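January 4, 2020

Our robotics club has 32 members on the mailing list and one working budget, which is why we cook in a simulator. A real arm costs money and so does a real kitchen fire. The simulated kind resets when you press R.

I joined in April, mostly for the company, and got put on the kitchen team with Tamsin Brunton and Getachew Worku. Our project is called Ira. I have asked where the name comes from and been given two answers, both by Getachew. The plan for Ira was modest when I arrived: move a pan, turn a knob, leave the stove in one piece. Then somebody saw the rules for the Cukasby student challenge and we became ambitious.

The challenge scores you on short household tasks, run over and over with small changes. The pan starts a little to the left. The knob you need is a different knob. A program that only memorized one kitchen falls apart fast, and ours did, for most of the fall. Our best night in November ended with the arm pushing the pan steadily off the back of the stove while the log reported success. Tamsin printed that log and taped it up over the sink, the real one, where we wash the mugs.

What helped was boring. We stopped trying to write clever rules and recorded ourselves driving the arm by hand, 581 runs of it, passed around in shifts. I did 165 of those. My wrist has opinions. I also learned that I drive a robot the way I park, in many small corrections, and that the program picks this up faithfully. You can tell which of us taught it a given move. Getachew's are smooth and slightly too fast. Mine look like someone hunting for glasses on a nightstand.

Over the break I had the laptop to myself and went back to the burner task, the one where there's food in the pan and the flame is already going.
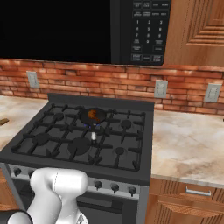
The knobs are still the weak spot. From behind, the arm blocks its own view of the front panel, so the program has to commit to a knob it can only partly see, and it commits with great confidence. I tried approaching from farther right, which fixed that and broke the reach to the pan. Tamsin wants a second viewpoint. Getachew wants 2,000 more runs, and has not said whose wrist he has in mind.

We meet again next week, same room. I've put the shoulder angle changes in the shared folder under my name, so please stop saving over them.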